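The Diversion

The closure order for the Koskela road race ran to two sheets. Pirjo Suominen had drafted it in March and amended it twice. It listed each street, the time of closing, the time of reopening and the name of the marshal responsible. Harbour Road closed at 5 am. The bridge closed at 6. Everything reopened at noon.

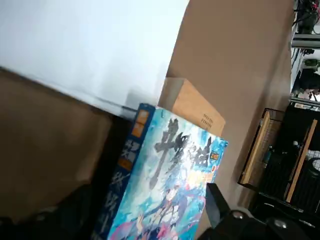
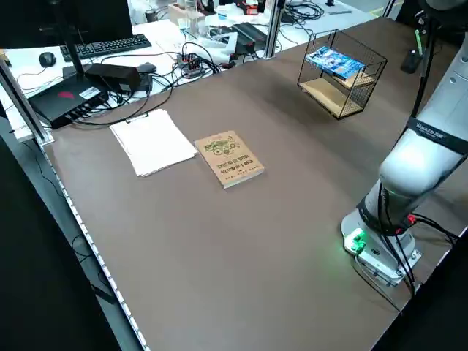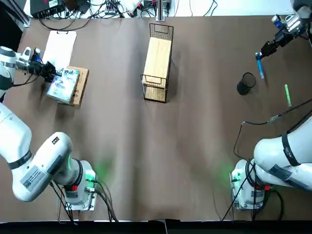 She reached the control room at twenty to five and switched on the radio. The entry stood at 1000 runners. The signage had been hired from Itell, which delivered cones in stacks of 20 and charged for any not returned. The stacks had been dropped at the junctions overnight, and the delivery note agreed with the order.

"Control to bridge," she said.

"Bridge," said Ville Huttunen. "Barriers are on the verge. I am waiting for six."

"Traffic?"

"One milk lorry. It went over."

She entered this in the log. The log had columns for time, source, message and action. Under action she wrote none.

At 5.10 Reijo Hirvonen called from Harbour Road to say that there was a hole in it. Pirjo asked him for dimensions. He said it was a trench, cut across both lanes at the pumping station, as wide as a door and deep enough to stand in to the knee. It was fenced and had a permit board. The contractor was Zanell. The permit had been issued on the Thursday morning's list, he began, and then corrected himself: it had been issued under the emergency procedure, after a main had failed.

"Is anyone on site?"

"A man in a van. He is asleep."

"Wake him and ask about plates."

The man in the van had no plates. The plates were at the depot, the depot was locked, and the key holder did not answer. Pirjo took the course map from the wall and laid it flat. Harbour Road carried the runners from the start to the foot of the bridge. The only parallel street was Sernik Lane, which was narrower, had a bend at the fish market and was longer by 400 metres.

Serena Pellegrini, the race referee, came in with her coat on. She read the map upside down from the far side of the desk.

"You cannot add 400," she said. "The course is measured."

"I can move the start."

"Forward by the same amount?"

"Along the quay. The quay is straight and was surveyed with the rest. Your measurer marked it."

Serena turned the map round and followed the quay with the cap of a pen. The measurer's nails were shown as small crosses. One stood at the customs shed, where an earlier version of the course had begun. She checked its figure against the sheet and then checked it again.

"That gives us the distance," she said. "It does not give us the first bend. They will arrive at the fish market in a block."

"Then they go in 2 waves."

"Who tells the elite field?"

"You do."

Pirjo wrote the amendment by hand. Sernik Lane, closed from 5.45. Residents' vehicles to be held until the second wave had cleared. Harbour Road to stay closed, which it would have done in any case. She read it over the radio slowly and had each marshal read back his own line. Reijo read his back with the wrong time and she made him repeat it.

The last line belonged to Vasco Falcão, who had the junction at the top of the lane. He did not read it back.

"Top junction, confirm."

"I have a wedding car here," he said.

"At half past five?"

"They are leaving a party. The driver says the bride lives in Sernik Lane."

"Which number?"

There was a pause while he asked.

"The far end. Past the market."

Pirjo looked at the clock. The closure was not yet in force, and the order as written gave her no power to stop the car.

"Let it through," she said. "Note the registration. Tell them it stays where it parks until we reopen."

"They have ribbons on it."

"That makes no difference to the order."

She logged the vehicle at 5.34. At 5.45 the lane was closed, and at 6 Ville reported the bridge barriers across. Outside, someone was testing the loudspeakers on the quay, saying the same number over and over. Serena had gone down to find the elite field. Pirjo drew a line through Harbour Road on the master copy, initialled it, and called the bridge again to ask about the wind.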